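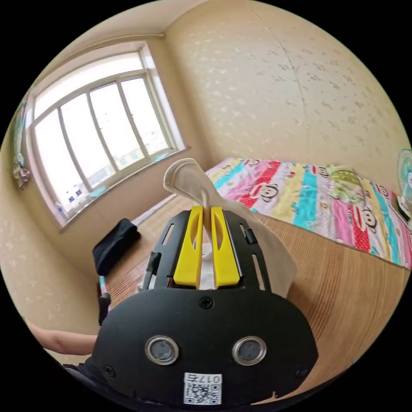 Naledi Pillay
Residence Coordinator, Ulness House

27 Jan 2018

Laundry and Bedding in the Small Bedroom

Readers of this page will be aware that I keep a record of household practice at Ulness House, where I have been responsible for the upper rooms since August. The present entry concerns the folding of laundry in the small bedroom and the arrangement of the bed on which it is done. Several residents have asked for the method in writing, and Ingvar Lykkegaard has asked twice.

The bed is the proper surface for this work. A table of adequate width would have to be carried up from the ground floor, and the landing does not permit it. A woven bamboo mat is kept on the bed and the folding is carried out on top of it. Cloth slides on the mat more easily than it does on a quilt, and the fine ridges give a straight line against which a hem may be set. I would advise against folding on a soft surface of any kind. The lower layer sinks, the upper layer follows it, and the result must be shaken out and begun again.

The patchwork quilt remains on the bed during folding, drawn to one side. It is a cheerful article, striped in pink, red, yellow and turquoise and printed with the faces of cartoon monkeys, and it has been the subject of more correspondence than any other item in the house. I have been asked whether it might be replaced with something plainer. My position, stated at the last house meeting and repeated in this entry, is that it is warm and washes well, and that it will stay.

The general procedure is as follows. Sort first, by size and then by person. Towels are folded before shirts, as the towels form the base of the stack. Each piece should be lifted clear of the mat by its upper edge, allowed to hang for a moment, and lowered so that the near side meets the mat first. The far side is then brought down and smoothed outward with the flat of the hand. Residents who drag a piece across the bed in order to straighten it will find that they have straightened one edge and disturbed the other three.
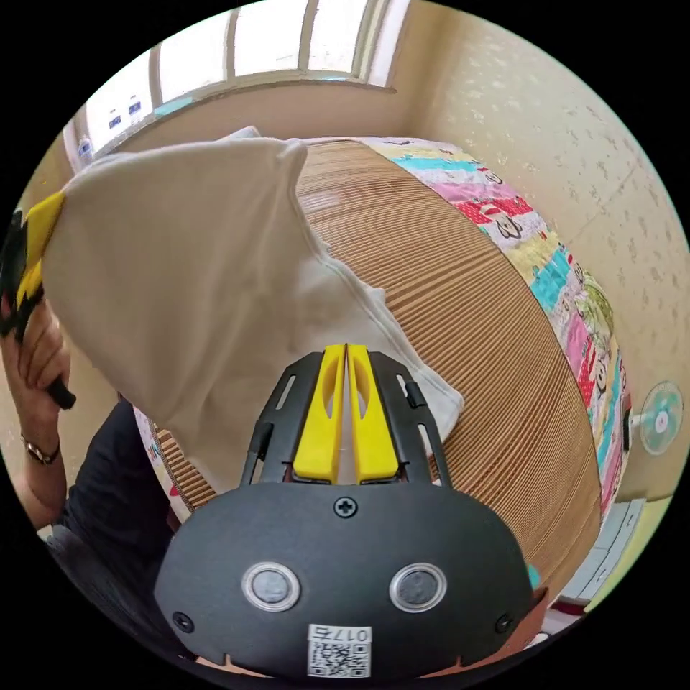 Lighter pieces require more patience than heavy ones. A thin cloth will hold whatever shape it was last given, and a crease pressed in by careless stacking will still be there at the end of the week. For this reason I place thin items at the top of the pile and leave them until last. Where a hem has begun to curl, it should be turned flat with the fingers before the first fold is made. I had at one time recommended a light spray of water for the purpose. I no longer do so, having found the collars of two shirts spotted by the following morning.

With regard to the window, the folding should be done in daylight whenever the schedule allows. The panes are large, and marks that escape notice under the ceiling lamp are plain enough by day. Any piece found to be marked is returned to the basket on the landing and is not, under any circumstances, folded with the marked side inward. I raise this point without reference to any particular resident.

The windowsill is a matter of continuing discussion. Small bottles tend to gather there, and I accept that it is a convenient ledge. I ask only that caps be closed fully and that everything be moved to one end before large items are handled. A bath sheet takes up a good deal of air when it is turned, and I have mopped that floor more often than I would wish.

The fan should be switched off while light items are being folded. It may be put on again afterward. Mr. Lykkegaard maintains that a low setting does no harm, and he has been invited to demonstrate this with pillowcases.

Finished stacks go to the linen cupboard, towels on the left and shirts on the right. Pillows are shaken and returned to the head of the bed, and the quilt is drawn over once the last stack has gone. The mat is wiped with a damp cloth in the direction of the weave, never across it, and should be left uncovered until it is fully dry. On wash days this means that the bed is not available until the evening – residents who nap in the afternoon are asked to make other arrangements.

A separate entry on the care of woolen blankets is in preparation. Questions about the present one may be left in the comments or on the board by the kitchen door.

40 shares | 39 comments

© 2018 Naledi Pillay, Ulness House | Contact | Back to top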